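Sigita Zariņš has been looking after the front desk at Skemlow since February, and she still lights up when she talks about the counter. "I love this thing!" she says, patting the pale wood. "Everybody sees the top, and I get to enjoy the inside."

The inside used to be a mess of loose forms and old visitor passes. Sigita spent her first weeks going through more than 900 sheets of paper, and she kept the ones people still ask for. Those went into blue boxes and binders with white labels, so the morning shift and the afternoon shift look for the same color.

"Two shelves, one door, and I can reach it all from my chair," she says. "I was so happy the first time somebody asked for the parking form and I had it before they finished the sentence!" 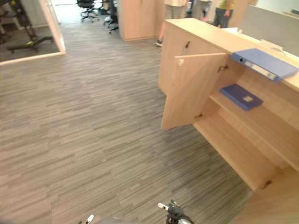 Mārtiņš Rozīte would still like the binders to stand upright on the counter all day, where he can grab one on his way to a meeting. Sigita laughs at that (they've had this talk before) and says he's welcome to borrow any of them, as long as it's back by 5 p.m.

Her next project is the labels. She writes them by hand and wants a bigger, bolder style that reads well from a standing position. "I've tried four pens so far," she says, "and the fat black one is winning."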